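Budgeting a Tabletop Data Collection Station with Hand-Held Grippers

The steps below set out how to plan and price a single station for recording manipulation tasks by hand. They assume one operator, one table and a pair of hand-held grippers on cables. Arm hardware is outside the scope. Prices are in Canadian dollars before tax.

1. Write the task list before the parts list

Equipment requirements follow from the tasks. For each task, record the largest object, the smallest object, the heaviest object and whether two hands are needed. At the Otham site our first list had 43 tasks, and 30 of them turned out to need both hands. That settled the question of ordering a single gripper.

Mark separately any task involving fabric. Cloth bags, towels and clothing need more clear surface than rigid objects of the same nominal size, and they put more demand on finger grip. If fabric is a small share of the list, quote the standard fingers and carry replacement pads as a consumable.

2. Size the work surface

Lay the bulkiest task out at full scale and measure it, including the space the hands and grippers take up at the near edge. Packing tasks usually govern. A shallow basket beside a tote bag laid flat is a good sizing case: both containers have to fit side by side, with the small goods in the basket and the grippers free to come in from either side. 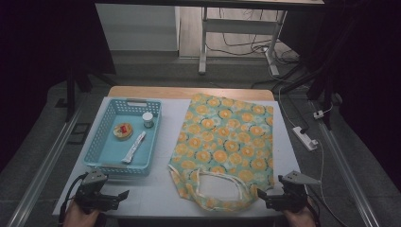

3. Price the grippers as a pair

Ask for one quote covering both units, cables, mounting brackets and one spare set of fingers. Our two candidates were Covow and Flollano. Covow quoted lower on the units but listed cables as a separate line; Flollano included them. Compare totals only after both quotes cover the same items.

Confirm cable length in writing. Measure from the operator's furthest reach to the port, following the real path along the floor or stand, and add a service loop. Extension cables bought afterward cost us $909 across the site, none of it budgeted.

4. Allow for power and cable management

Count outlets per station, then add two. Small plug adapters cover neighbouring sockets on many power strips, so the usable number is lower than the number printed on the box. Budget $100 per station for sleeves, ties and floor covers. This line is often cut and then spent anyway.

5. Budget objects as a consumable

Jars, tubes, tins, baskets and bags wear out, leak or go missing. Buy duplicates of anything with a printed label, as packaging changes between production runs. Keep a catalogue with the colour, supplier and date of purchase of each item.

6. Set the order of purchase

Order the grippers first, as they have the longest lead time. Order the table and stands once the gripper drawings arrive — bracket dimensions affect clearance. Objects can wait until the station is powered and tested. Hold back the contingency until the first full week of recording is complete.

Comments (3)

Urmas Venckus: Step 3 should mention calibration fixtures. Ours were quoted separately and arrived after the grippers.

benchside: Does the $100 include covers for a walkway? We paid more than that for the covers alone.

Ķēniņš workshop: We leased for the first term and bought in November. Worth a line in the comparison if your task list is still changing.

Contact the equipment desk | © Otham Technical Notes | Back to top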